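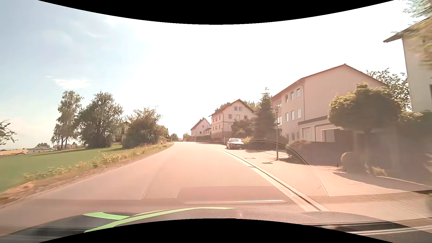

Home Garden Walks Sketching About

How to Sketch the Road at the End of Your Street

By Bouchra Shawky
December 23, 2019
354 shares 2 comments

I've been drawing the same kind of view for years now – a road going away from you, houses down one side, a field down the other – and I still think it's the best thing to practice on if you want to get better at landscape. You don't have to drive anywhere pretty. If you live on the edge of town like I do, you can do the whole thing standing on the pavement with a sketchbook and a pencil in your coat pocket.

Get the road down first. Draw a light line across the page for your eye level, a little above the middle if you want plenty of asphalt, and put a small dot where the road disappears. Both edges of the road head for that dot, but if your road climbs to a slight rise and then bends, stop them short. I used to run mine all the way to the point like railroad tracks and everything looked like a diagram! Let the road narrow, reach the crest, and slip off to one side.

Now the houses. I do the whole row as one long wedge that gets shorter as it goes back, very lightly, and I don't even think about windows until the wedge looks right. The rooflines slope down toward your dot and the bottoms of the walls slope up to it. If a house looks like it's tipping over, check the roof before you touch anything else (it's nearly always the roof).

The field side is the fun part. You have grass, trees and sky and hardly any straight lines, so loosen your grip and use the side of the pencil. A smooth green field needs almost nothing. One or two flat strokes, maybe, and leave the rest of the paper alone. Save your scribbling for the strip between the field and the road, where the leafy stuff grows at all different heights, and then use short dry flicks for the tan grass right along the asphalt.

Trees! Please don't draw three lollipops. Squint until each one is just a shape. A tall thin one with drooping foliage wants long downward strokes, and you can let bits of trunk show near the bottom. A broad dark one gets the heaviest pencil in the whole drawing, all the way down almost to the grass. For a round bushy one, keep the top pale where the sun hits it and shade underneath. Gerardo Marino taught me that in a class in Golleck and I've used it in every sketchbook since.

If there's a house peeking out between the trees, leave it as white paper and darken the leaves on either side. Just a gable is plenty.

For color, I go over the pencil with a small watercolor set, sky first. Wet the paper, drop in a very pale blue on one side, and let it fade to nothing on the other. Leave a thin dry patch for a cloud. Then do the field in one go, wait for it to dry, and put the dark trees in last. A touch of orange in the dry grass wakes up all that green.

The little things go in at the very end with a sharp pencil – an antenna, a roadside post, a gutter if you're in the mood. I usually have cold fingers by then, so mine are wobbly.

2 comments

Adwoa Quaye
I tried the dark tree last thing and it made such a difference. What paper do you use?

Bouchra Shawky
Just a cheap watercolor pad, Adwoa! It buckles a bit, so I clip all four corners.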